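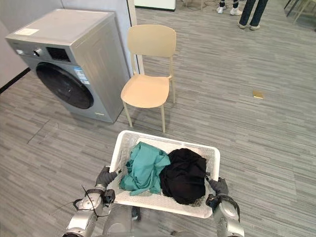 Black kit going grey – wash at 30 or cold??

hachari
New shirts came 24th July, already look tired. Whoever's got the wash rota, what are you putting it on? I do cold, inside out, half a load.

Zinmont Walking Netball – Kit & Laundry board

manaia_k
30 is fine. Its the powder that does it. Switch to liquid, and no softener.
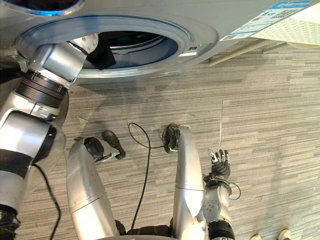

Re: powder

seol19
Disagree. Used powder on mine for 2 years, still black. Tumble drying kills them. Line, in the shade.

hachari
No line at the flat tho. Airer ok?
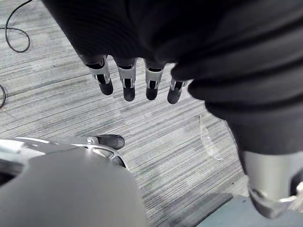 Re: dye

manaia_k
Airer's fine. Anyone tried re-dyeing? Vaklow do a black, 50 g packet.

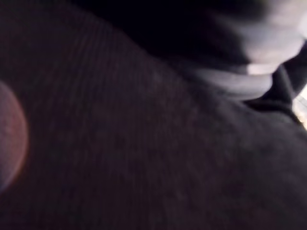

seol19: wouldn't bother, polyester won't take it. Ask for replacments in August – and Harish, stop overfilling the drum.

hachari
Half a load I said!!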